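Report on the Visit to the Trovlow Horticultural Centre, April 2023

The regional growers' association was represented at the Trovlow open day by Eluned Bowen, Gwion Trevor and Delphine Gallagher. The purpose of the visit was to review the centre's water recycling arrangements, its approach to propagation and the training places it offers to school leavers. This report is provided for members who were unable to attend.

The party was received by Dwynwen Dafis, manager of the centre, who outlined the history of the site. Trovlow began as a cut flower nursery with 2 glasshouses and now has 23, the newest of them given over to salad and herb lines for the local market. The centre employs 55 people in the main season. Recruitment remains difficult for the early shift, and a bus service from Jardine is under discussion with the shire.

The morning was spent on the water system. Run-off from the benches is collected in covered channels, settled, filtered through sand and returned to a holding tank of 2,000 litres beside each block. Mr Trevor asked about salt build-up over a long dry spell. The centre tests the tanks weekly and dilutes with rainwater when readings rise. Staff acknowledged that the original channels were laid with too little fall and had to be lifted and relaid, at considerable cost. Members planning similar work would be well advised to have levels checked independently.

Rhydian Harries, who heads the growing team, then spoke on leaf health. Pale new growth is recorded by bench number and compared with the feeding log before any treatment is approved. Spraying has been reduced over several seasons, and most of the savings have gone into better ventilation and wider bench spacing.

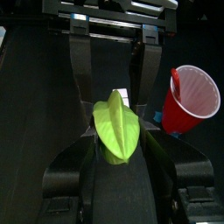 A bright green leaf. Leaf colour was a main topic of the morning session.

Lunch was served in the packing hall. The afternoon session dealt with the traineeship, which is run jointly with the college at Bosteo. Trainees spend their first term in propagation and may then choose between growing, dispatch and maintenance. Ms Gallagher noted that maintenance attracts few applicants, a pattern familiar to our own members. The next intake is in September — applications should be sent to the college and not to the centre.

The association thanks Ms Dafis and her staff for their hospitality and for the frank answers given to members' questions. A copy of the water testing schedule is held at the Veton office and may be borrowed on request.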